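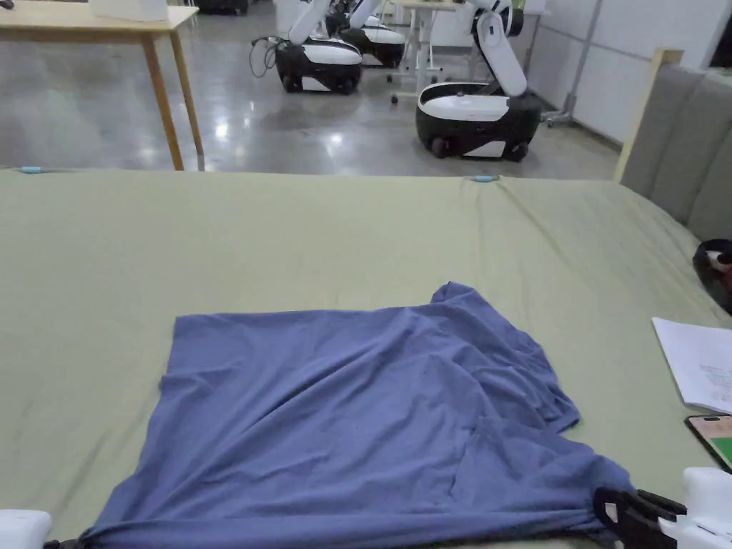

Anyone here worked next to a folding robot? What happened to your hours?

Posted by brulcombe_nights, 24 Nov 2023

I fold and bag at the Brulcombe site, mostly T-shirts and hospital tops. Management says we're getting a robot folding line from Kiltau by April and that it will "free us up for higher value tasks." I asked what those tasks were and was told there would be a meeting. There are 61 of us on the floor. The sales sheet says 500 shirts a shift per station, and I do more than that with a bad shoulder. So what are they paying for? Has anyone been through this, and should I be looking for other work now or waiting it out?

3 replies

Sânziana Coman
We went through it at Drosudari two years ago. Hours weren't cut on paper. People who left weren't replaced, and by the second summer the folding team was half the size. The ones who stayed spend the day feeding shirts in flat, pulling out the ones it bunched up and refolding them by hand. Sleeves were the worst, and anything that came out of the bin in a ball.

Watch the targets. Ours went from 1,089 pieces a shift to 2,000 for "person plus station," and when the station stopped, the number stayed where it was – so you got written up for its downtime. Ask for these in writing before it arrives: who logs the stoppages, whether refolds count toward your number, and whether your pay grade changes if your job title does. We got the first one and never got the other two.

I wouldn't quit over a sales sheet. I'd update my resume though.

tallmarge
robots cant fold a fitted sheet and neither can i so we're all safe lol

Enache_laundry_guy
Small shop owner, so take it for what it's worth. I got quoted for one and passed. The price didn't include service visits, and the demo was all the same shirt in the same size. Ask your manager if they've seen it run on your own mixed load, straight out of the dryer, for a full shift. If the answer is a video, I'd be worried about the company's money as much as your hours.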